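Apr 12, 2026
Notes for Session 2, Small Museum Cataloguing. Teresa Duggan

Last time we did acquisition, deeds of gift, and the box of unlabelled spoons. I said I'd put the cataloguing material in writing, partly as a kindness and partly to stop the emails asking whether "misc." is a valid object name. It is not a valid object name.

## What a catalogue record is for

A record lets a stranger find an object, recognise it, and know how it came to be in the building. The stranger may be a researcher, an insurer, or you in six years' time with no memory of ever having met the thing. Write for the last one. She is the most impatient of the three and she has your password.

We'll work from the Furdale collection throughout, as Furdale was kind enough to let us and has very little left to be embarrassed about. When I started there the catalogue had 2,040 records, of which 80 described something called "item, old". I've come to feel quite tender towards those 80. Someone typed each of them individually.

## The fields, in the order you'll meet them

**Accession number.** Assigned once and never reused. If an object is deaccessioned, its number retires with it. Furdale reused numbers in the seventies as an economy measure, as though they were being billed for them, and we are still untangling a butter churn from a set of hymn books.

**Object name.** One term, singular, from the controlled list. The list in our copy of Trirkska has 700 terms, and you will be annoyed by it within the hour. It offers "bucket" and "pail" but not "tub". Use the closest broader term and put your preferred word in the description, where it will still turn up in a search. Please don't add terms yourself. We once had "teapot", "tea pot", "tea-pot" and "pot (tea)", all thriving.

**Materials.** Record what you can establish. If you're certain it's brass, write brass. If it's yellow and metal, write "yellow metal", which sounds like an insult and is in fact standard practice. The same goes for "white ceramic" when you can't tell porcelain from bone china, and for "synthetic" when you can't tell one plastic from another. A vague term that's right can be sharpened later by someone with better equipment. A precise term that's wrong gets copied into a loan agreement.

**Dimensions.** Metric, height by width by depth, and say which way up you had it. For round objects, diameter first. Measure the widest point, including handles, knobs and any regrettable additions. Nurbridge borrowed a lamp from us once on the strength of its base measurement, built a case to suit, and telephoned in November about the shade.

**Condition.** Describe the damage, leave out the verdict. "Good" means nothing at all. "Good for its age" means slightly less. Try "chip to rim, 4 o'clock, with handle at 12" and you'll be able to tell later whether the chip has acquired a friend.

**Provenance.** Who had it, when, and how you know. This last part is what everyone leaves out. "Belonged to a sea captain (donor's statement)" is a fine entry. "Belonged to a sea captain" is a claim by the museum, and Furdale is a good long drive from any sea.

## The description field

Most of the marks in the assignment are here, and most of the trouble.

A description is physical. It goes from general to particular: overall shape, then parts, then surface, then marks and inscriptions, then damage if it affects how the object looks. It doesn't say what the object was for unless you know, and it doesn't say how the object makes you feel. An entry at Furdale for a child's chair ends "very sad". It may well be, but I'd have liked to hear whether it had arms.

Compare these two, written by students a few years ago for the same piece:

> Antique kitchen tool used by pioneer women to make delicious pastry.

> Wooden cylinder with a turned handle at each end. Surface of cylinder smooth, handles unpainted. One handle cracked along its length.

The first is a rolling pin with a soundtrack. It gives us a period, a user and a dinner, and we can't check any of them against the object. The second one is dull and I would take it into court.

You'll notice the second never says "rolling pin". It doesn't have to, because the object name field does that. Students often want to repeat the name in every sentence of the description in case the reader has wandered off.

## Describing what you can't identify

Sooner or later you will be handed something and have no idea what it is. There are three common responses. One is to guess with confidence. Another is to put it back in the box for the next cataloguer, which explains a good deal about the boxes. The third is to describe it so carefully that someone who does know can tell you.

The procedure:

1. Choose the plainest shape word that is true. Disc, rod, block, ring, hook, sheet.
2. Give the colour and the surface. "Matte" and "glossy" do a lot of work. "Shiny-ish" doesn't.
3. Note openings: how many, where, whether they go right through.
4. Note evidence of attachment, such as threads, nail holes, adhesive or staining.
5. Put your guess last and fence it off: "Possibly part of a stand (cataloguer's suggestion)", with your initials.

Initials matter. A guess with initials on it can be revised without anyone's honour being involved. A guess without initials becomes, over the decades, tradition. The Steinarsdóttir bequest came to us with a "ceremonial mallet" that had been ceremonial since before I was born. A retired plumber identified it in the time it took me to find my glasses.

Likenesses are allowed in moderation. "Resembles a large washer" helps the reader picture the object and makes no claim about its job. "Washer" makes the claim. The difference is one word and, in the case of the hymn books, roughly a year of somebody's working life.

## Words to be careful with

- **Antique.** A price, disguised as an adjective.
- **Original.** Original to what? Say "paint appears contemporary with manufacture" if you have grounds, and say what they are.
- **Handmade.** Visible tool marks are evidence. Wobbliness is only wobbliness.
- **Unique.** You haven't seen the others – which doesn't mean there aren't any.
- **Rare.** See unique.
- **Ritual.** In a small museum this nearly always means the cataloguer had run out of afternoon.
- **Left and right.** State whether it's the viewer's or the object's. Chairs are treacherous this way.

## Record photography, briefly

The photograph supports the written record and doesn't replace it. I've had descriptions handed in that read, in full, "see photo", and I have marked them, in full, "see me".

Put the object on a plain ground that contrasts with it: dark cloth under pale things, pale paper under dark ones. Even light, no flash if you can help it, and a scale for anything whose size isn't obvious, meaning everything. Take at least one view square on. Clever angles are for the gift shop calendar.

If there's a hole or a hollow, check that it reads as one. A pale object on a pale ground can lose its openings altogether, and then a ring gets catalogued from the photograph as a plate. Turn it over as well, and photograph the back even if the back is boring. Makers put their names on the boring side.

File names take the accession number and a view letter. They don't take "final", "final2" or "USE THIS ONE".

## Assignment

Catalogue 2 objects from the teaching box. Choose one you recognise and one you don't, and complete every field for both. Where you have nothing to put, write "not known" so that I can tell it from "not attempted". Trirkska will let you save a blank record without complaint. I will not.

Then swap descriptions with someone who hasn't seen your objects and ask them to draw what you've written. Hand in the drawing, too. Don't coach them while they draw, and don't go back and tidy the description afterwards to match. I've been collecting these drawings for years and the discrepancies are the most useful teaching material I own, as well as the only part of marking I look forward to.

A few practical matters. Gloves are on the side bench; use nitrile for metal and clean bare hands for most ceramics, which slip. Pencils only near the objects. The Furdale house style is pinned up by the printer and supersedes anything you learned at another museum, including a better one.

Late work loses marks at the rate printed in the course outline. If the database is down, write the record on paper, as people did for a very long time with no apparent ill effects.

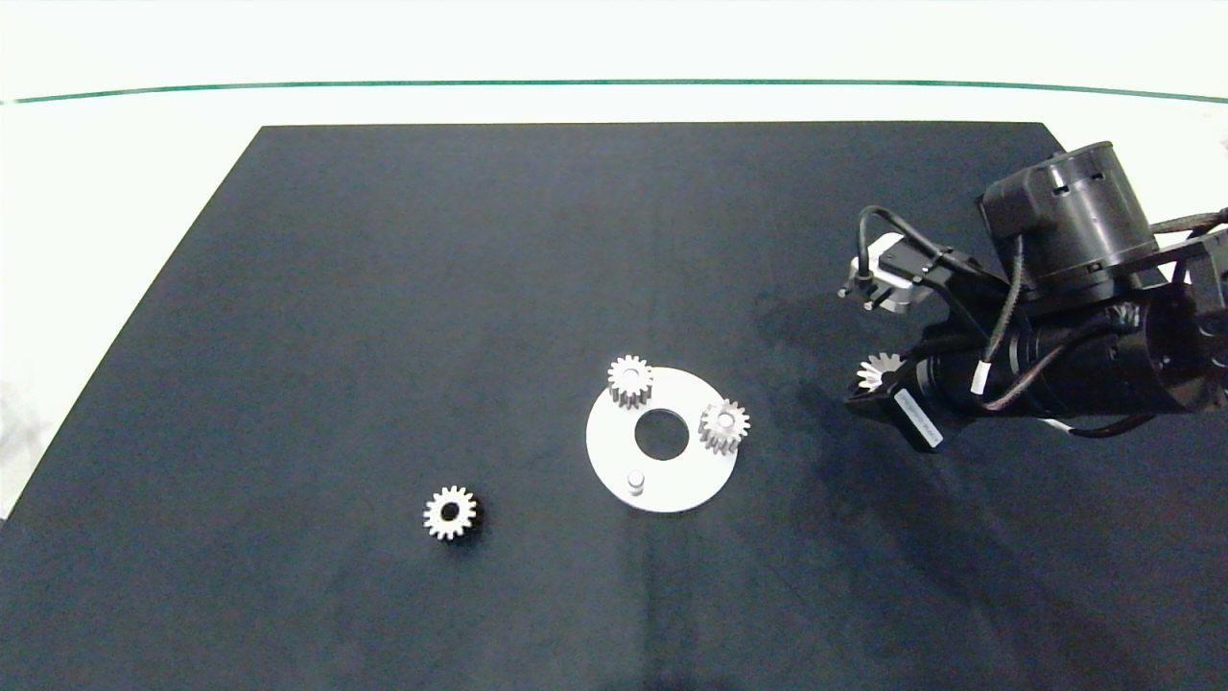 Bring your own eraser, and leave the teaching box with its lid on.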